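고객 지원 게시판 > 차량용 전자기기 > Rudov 블랙박스
문의 번호 406
제목: 주차 녹화로 넘어가기만 하면 코드 46이 뜨고 꺼집니다
작성: Yanling Xia
상태: 해결됨

안녕하세요. 늘 게시판에서 남의 글만 읽고 도움을 받다가 처음으로 제 글을 올려 봅니다. 글이 좀 길어질 것 같은데요, 전에 다른 분 글에 상황을 자세히 적어 달라는 말씀이 달린 걸 봐서 생각나는 대로 다 적어 보려고 합니다. 바쁘시면 아래쪽 증상 부분만 읽으셔도 괜찮습니다.

제 차는 나이가 꽤 있는 소형 해치백이고, Rudov 전후방 블랙박스를 단 지는 이제 한 해가 되어 갑니다. 처음에는 시거잭에 꽂아서 주행 녹화만 썼어요. 그러다가 3월에 아파트 지하 주차장에서 누가 뒤 범퍼를 긁고 가는 일이 있었고, 그때 시동이 꺼져 있어서 아무것도 안 찍혔습니다. 얼마나 속이 상하던지요. 그래서 Morin 상시전원 케이블을 사서 퓨즈박스에 직접 물렸습니다. 설명서를 보면서 저녁 내내 붙잡고 했는데, 노란 선은 상시, 빨간 선은 ACC, 검은 선은 차체 볼트에 접지했습니다. 처음 해 보는 작업치고는 깔끔하게 됐다고 혼자 좋아했지요.

증상은 이렇습니다.
시동을 켜고 달릴 때는 멀쩡합니다. 화질도 그대로고, 후방도 잘 나오고, 과속 단속 안내도 제때 나옵니다. 그런데 시동을 끄면 "주차 녹화를 시작합니다"라는 안내가 나온 다음 잠시 뒤에 화면에 46이라는 숫자가 뜨고, 삐 소리가 나면서 전원이 나가 버립니다. 다시 시동을 걸면 아무 일도 없었다는 듯이 켜지고요. Carine 앱에서 기록을 보면 "저전압 종료"라고만 적혀 있습니다.

제가 해 본 것들입니다.
메모리카드를 본체 메뉴에서 포맷했습니다. 변화 없음.
다른 메모리카드(새것입니다)로 바꿔 봤습니다. 변화 없음.
앱에서 펌웨어를 최신으로 올렸습니다. 이때 설정이 전부 초기화돼서 시간대까지 다시 맞췄는데 역시 그대로입니다.
후방 카메라 선을 뽑고 전방만 켜 봤습니다. 이때는 조금 더 버티는 느낌이었는데 제 기분 탓인지도 모르겠어요. 결국 꺼졌습니다.
공장 초기화도 했습니다.

배터리는 작년 가을에 갈았고 아침에 시동이 약하다거나 하는 느낌은 전혀 없습니다. 그래서 배터리 문제라고 하면 솔직히 조금 억울할 것 같아요. 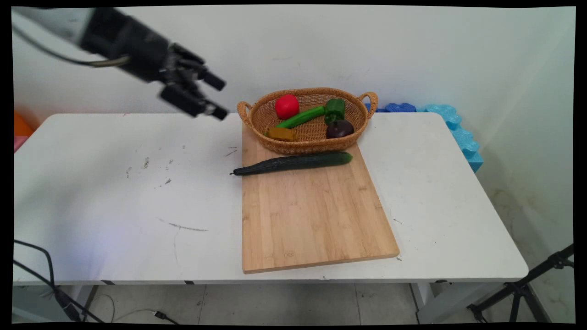

흰 탁자 위로 뻗은 검은색 로봇 그리퍼

하나 더 생각나서 덧붙입니다. 한 번은 Ziselitz에 있는 처가에 갔다가 하룻밤 세워 둔 적이 있는데, 그날은 이상하게 꺼지지 않고 아침까지 녹화가 되어 있었습니다. 고속도로를 한참 달린 뒤였다는 것 말고는 평소와 다른 점이 떠오르지 않네요. 집과 회사 사이는 워낙 가까워서 평소에는 오래 달릴 일이 없습니다. 이게 단서가 될지 모르겠지만 적어 둡니다. 혹시 제가 빼먹은 정보가 있으면 편하게 물어봐 주세요. 퇴근하고 나서 바로바로 확인해 보겠습니다.

진행 기록 (지원 담당)

문의 접수했습니다. 이렇게 꼼꼼하게 적어 주셔서 저희가 되물을 일이 확 줄었습니다. 진심으로 감사드려요. 범퍼 일은 저도 읽으면서 같이 속이 상했습니다. 다음번에는 꼭 찍히도록 같이 잡아 보시지요.

코드 46은 주차 녹화 중에 입력 전압이 설정값 아래로 내려갔을 때 나오는 번호입니다. 그러니까 본체가 고장 나서 꺼지는 것은 아니고, 차량 배터리를 지키려고 스스로 전원을 내리는 동작입니다. 다만 배터리가 건강한데도 이 번호가 나오는 경우가 있습니다. 차단 전압이 너무 높게 잡혀 있을 때, 접지가 불안정할 때, 그리고 상시 선이 물린 퓨즈 자리가 사실은 상시가 아닐 때입니다. 시동을 끈 뒤에도 잠깐 전기가 살아 있다가 끊어지는 자리가 차종에 따라 있는데, 여기에 노란 선을 물리면 딱 적어 주신 것과 비슷한 증상이 나옵니다.

그런데 Ziselitz에서 아침까지 녹화가 됐다는 말씀을 보면 퓨즈 자리 쪽은 가능성이 낮아 보입니다. 자리가 잘못됐다면 그날도 꺼졌을 테니까요. 장거리를 달려서 배터리가 충분히 충전된 날만 버텼다고 보면, 차단 전압이나 접지 쪽에 더 마음이 갑니다. 그래도 순서대로 확인해 주시면 마음이 놓일 것 같습니다.

부탁드릴 것을 적어 보겠습니다. 급하지 않으니 날 밝고 여유 있으실 때 하세요.
먼저 Carine 앱에서 설정, 주차 녹화, 차단 전압으로 들어가서 지금 값이 어떻게 되어 있는지 봐 주세요. 펌웨어를 올리면서 초기화가 됐다면 가장 높은 단계로 돌아가 있을 수 있습니다.
그다음 검은 선을 물린 볼트를 봐 주세요. 페인트가 칠해진 면이면 접촉이 나쁠 수 있습니다. 볼트를 풀 때는 노란 선과 빨간 선을 퓨즈박스에서 먼저 빼 두시고요.
끝으로 테스터기가 있으면 시동을 끄고 문을 잠근 뒤 노란 선 쪽 전압을 재 주시면 좋겠습니다. 없으면 이건 건너뛰셔도 됩니다.

Yanling Xia
빠른 답변 정말 고맙습니다! 읽고 바로 내려가서 보고 왔습니다. 차단 전압은 말씀하신 대로 제일 높은 단계로 되어 있었어요. 펌웨어를 올리기 전에도 같은 증상이었으니 아마 처음부터 그랬던 게 아닌가 싶습니다. 그동안 이런 메뉴가 있는 줄도 몰랐네요. 앱에서 화면을 한참 내려야 나오더라고요.

일단 2단계로 내려놓고 시동을 끈 다음 차 안에 앉아서 라디오도 안 틀고 가만히 기다려 봤습니다. 전보다는 훨씬 오래 갔습니다. 아, 이제 됐구나 하고 올라와서 저녁을 먹고 다시 내려가 보니 또 꺼져 있었습니다. 번호는 똑같이 46이고요. 그러니까 나아지긴 했는데 다 나은 건 아닌 상태입니다. 접지 볼트는 어두워서 잘 안 보였습니다. 손전등을 입에 물고 보려다가 침만 흘리고 포기했어요. 주말에 밝은 곳에 세우고 다시 보겠습니다. 테스터기는 동생한테 빌려 보겠습니다.

진행 기록 (지원 담당)

단계를 내렸을 때 달라졌다는 것만으로도 큰 수확입니다. 이러면 접지 쪽이 더 궁금해집니다. 접지 저항이 있으면 본체가 읽는 전압이 실제 배터리 전압보다 낮게 나옵니다. 후방 카메라를 뽑았을 때 조금 더 버틴 것 같다고 하셨던 것도 기분 탓이 아닐 수 있어요. 전류가 줄면 손실도 줄어드니까요. 단계를 더 내리는 것은 잠시 미뤄 두시고, 볼트부터 봐 주세요. 접지가 나쁜 채로 차단 전압만 내리면 언젠가 정말 배터리가 약해졌을 때 보호가 제대로 안 될 수 있습니다.

비슷한 작업을 해 보신 다른 회원님들도 혹시 아시는 것이 있으면 편하게 남겨 주세요.

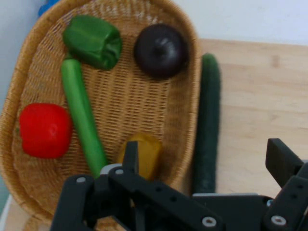
Innes Galbraith
저도 같은 Morin 케이블을 쓰는데 접지 때문에 한동안 고생했습니다. 제 경우에는 대시보드 아래 플라스틱 브래킷을 고정하는 볼트에 물렸던 게 문제였어요. 겉보기에는 차체에 박힌 것 같은데 안쪽이 두껍게 도장되어 있어서 접촉이 들쭉날쭉했습니다. 문턱 안쪽에 순정 접지선이 모이는 자리가 있으면 거기로 옮겨 보세요. 그리고 고리 단자를 와셔 밑에 제대로 눌러 주셔야 합니다. 저는 처음에 단자가 비스듬하게 끼어 있었는데도 모르고 몇 주를 탔습니다. 옮기고 나서는 코드가 한 번도 안 떴어요.

Yanling Xia
와, 딱 제 얘기네요. 오늘 낮에 밖에 세워 놓고 봤더니 저도 플라스틱 브래킷 볼트에 물려 놨더라고요. 설명서에 "금속 볼트"라고만 되어 있어서 금속이면 다 되는 줄 알았습니다. 운전석 문턱 커버를 살살 들어 보니 말씀하신 것처럼 순정 접지선이 모여 있는 자리가 있어서 그쪽으로 옮겼습니다. 커버 핀 하나를 부러뜨렸는데 그건 제 손이 문제니까 넘어가겠습니다.

동생한테 빌린 테스터기로 재 봤는데, 노란 선 쪽은 문을 잠그고 한참 지나도 전압이 그대로 나왔습니다. 원래 볼트를 기준으로 재면 값이 흔들리고, 새로 옮긴 자리를 기준으로 재면 가만히 있었습니다. 초보인 제가 봐도 차이가 보여서 혼자 운전석에서 박수를 쳤네요.

차단 전압은 그대로 두고 어젯밤부터 오늘 아침까지 세워 놨습니다. 아침에 가 보니 녹화 표시등이 깜박이고 있고, 앱 기록에도 밤새 끊긴 곳이 없습니다. 고양이가 보닛에 올라왔다 내려가는 장면까지 잘 찍혔어요. 시동도 평소처럼 한 번에 걸렸습니다. 담당자님, Innes Galbraith 님 두 분 모두 정말 감사합니다.

진행 기록 (지원 담당)

밤새 녹화가 이어졌다니 저도 기쁩니다. 테스터기로 양쪽을 비교해서 재 주신 덕분에 원인이 분명해졌습니다. 접지 불량에 높은 차단 전압이 겹친 것으로 기록해 두겠습니다. 설정은 지금 단계 그대로 쓰시고, 한겨울에 오래 세워 두실 때만 한 단계 올려 주세요. 앞으로 펌웨어를 올리신 뒤에는 차단 전압 메뉴를 한 번 더 확인하시는 게 좋겠습니다.

설명서의 "금속 볼트" 문구는 도장되지 않은 차체 접지점이라고 고쳐 달라고 문서 담당 쪽에 전달했습니다. 문의는 해결됨으로 바꾸되 글은 열어 두겠습니다. 코드 46이 다시 뜨면 새로 쓰지 마시고 여기에 이어서 적어 주세요.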